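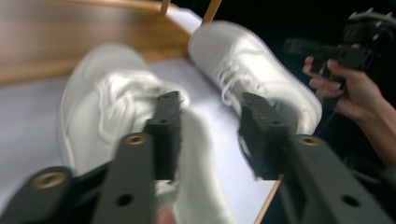
Two white sneakers on the bench, the left one blurred.

November 14, 2025

Burglary job, Promlow hardware store. Toolmark side only, Saron has the prints.

Back door first. Naveen brought in the strike plate and the cut section of frame in separate bags, seals fine, both signed over by Keir at the station. Four pry marks on the plate. Two are too smeared to be any use. The other two have a clean edge with a nick near the left corner, good striations under the comparison scope.

Made test marks in lead with the pry bar taken from the van on Irnodo Road. First set too shallow, pressed harder for the second. Nick lines up on both door marks. Width matches as well. Damián looked at it cold after lunch and came to the same answer, his sheet is in the folder. Still needs Jyoti's review before anything goes out.

Padlock from the side gate is a different story. Shackle was cut, not pried, and the bolt cutters from the van leave a wider bevel than what I see on the shackle. Calling it an exclusion for now. Either there was a second pair or the lock was cut some other night. Keir says the owner can't remember when he last checked that gate. Told him to ask the neighbor at number 68.

Alarm log from the store has the door contact opening at 1709, well before closing, so somebody needs to ask whether that clock was ever set right. Not our job but I put it in the email.

To do Monday:
recast mark 2, bubble in the silicone
photograph bar tip at higher power
return the spare lead sheet to Khurana's drawer
chase the missing page 9 of the intake form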